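Kitchen Bench Tips, Trostine Robotics Club

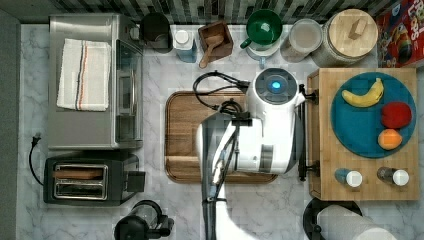

Category: Counter Setup

Set the cutting board first and clear the area the arm sweeps before homing. Containers go in a row against the backsplash. Keep fruit on a plate so that round items do not roll.

Unplug the toaster between runs and move its cord away from the board. Route the arm cable with a slack loop at the housing, and check the loop at full reach, 435 mm on our setup. Retighten clamps after 14 runs. Wipe the marble with a damp cloth.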